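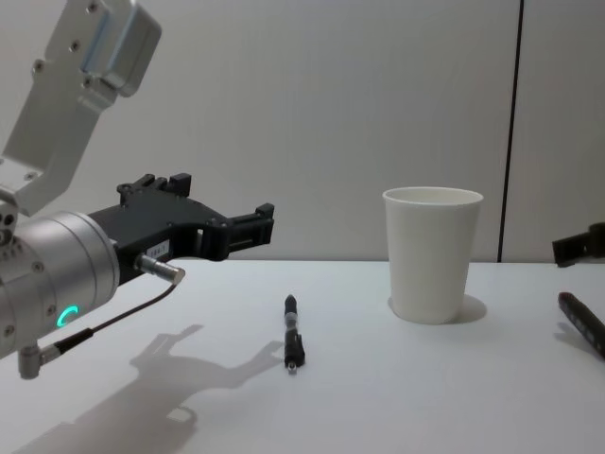
Photo 1. Tabletop, main room.

Leltbridge Annex: Winter Building Walk-Through
Month: January
Start: 7:40 a.m.
Inspector: Solange Cloutier
Marks used: OK, FIX (get it done before the next walk-through), NOW (get it done before lunch), N/A

Comments are meant to be read. Last winter's were initialed by three people, and the item that said "please reply if you are reading this" got no replies.

SECTION A. OUTSIDE AND ENTRANCES

A1. Front steps clear and salted. OK
Salted generously. There is more salt on the top step than on the rest of the property put together.

A2. Handrails tight. FIX
Left rail is fine. Right rail turns in its bracket if you lean on it, as people on icy steps tend to do. Two longer screws should cure it.

A3. Exterior lights working. FIX
Side door light is out. It has been reported before under "side door," "east door" and "the Camacho door," so there are three work orders open for one bulb. Please close two of them and change the bulb.

A4. Address numbers readable from the street. OK
Readable now that the shrub has died.

A5. Entrance mats flat. NOW
The long mat in the vestibule has a curl at the inside end, exactly where the door swings over it. It was taped in the fall. The tape is still there and is holding firmly to the floor. The mat has moved on.

SECTION B. EXITS AND FIRE

B1. Exit signs lit. OK
All lit, including the one over the closet. See B2.

B2. Exit signs point to exits. NOW
See B1. The wall was moved during the remodel and the sign stayed. Anyone following it will arrive among the folding chairs. Cover it today, take it down this week.

B3. Exit routes clear, full width. FIX
Rear corridor is down to half its width because of the holiday decorations. I accept that they came down. They need to go one floor further down, to the basement, as agreed.

B4. Exit doors open with one push. OK
Rear door needed a firm push but only one.

B5. Fire doors close and latch on their own. FIX
The new Trastard closer on the stair door works well and slams like a car trunk. The old one on the kitchen door closes to within a hand's width and then reconsiders. Adjust both toward the middle. Remove the wedge from the kitchen door. I have removed it twice already, so please also find out where the wedges are coming from.

B6. Extinguishers mounted, charged, tagged. OK
Kitchen unit was being used as a coat hook. Coat relocated to a coat hook.

B7. Smoke alarms tested. OK
All sounded. Apologies to the early yoga class, who handled it less calmly than I would have guessed.

B8. Occupancy sign posted. FIX
We have two. One says 200 and the other, on the opposite wall, says 100. Both are framed. Confirm the right number with the fire marshal's office and go by the lower one until then.

SECTION C. ELECTRICAL

C1. Panel accessible and labeled. FIX
Accessible, yes. Breakers 1 through 9 are labeled. Breaker 10 is labeled "?" and breaker 11 is labeled "not this one." Have the electrician trace both.

C2. No extension cords as permanent wiring. FIX
The brown cord behind the office bookcase has been painted to match the baseboard. That is permanent.

C3. Outlet covers intact. OK

C4. GFCI outlets trip and reset. OK
Kitchen and both restrooms.

SECTION D. HEAT AND WATER

D1. Furnace serviced, area clear. FIX
Service sticker is current. The mop bucket, two paint cans and a rolled banner reading "Skidlow Days" need to be moved away from the unit. The banner touches it.

D2. Water heater setting. OK

D3. Pipes insulated on outside walls. FIX
Foam has slipped off the elbow under the restroom sink. This is the elbow that froze before. Zip ties are in the drawer marked "pens."

D4. Carbon monoxide alarm. OK
Tested. Battery replaced anyway.

SECTION E. FIRST AID

E1. Kit stocked. FIX
Contains 52 finger bandages, no gauze, no gloves, and a coupon. Restock.

E2. Emergency phone list current. FIX
Two of the five numbers reach people who no longer work here. One of them was very nice about it.

E3. Incident log present. OK
No entries since October, though the handrail suggests otherwise.

Finished: 9:25 a.m.
NOW items: A5, B2.
Signed: S. Cloutier
Copies to office and the clipboard by the rear door. Please leave the pen on the clipboard.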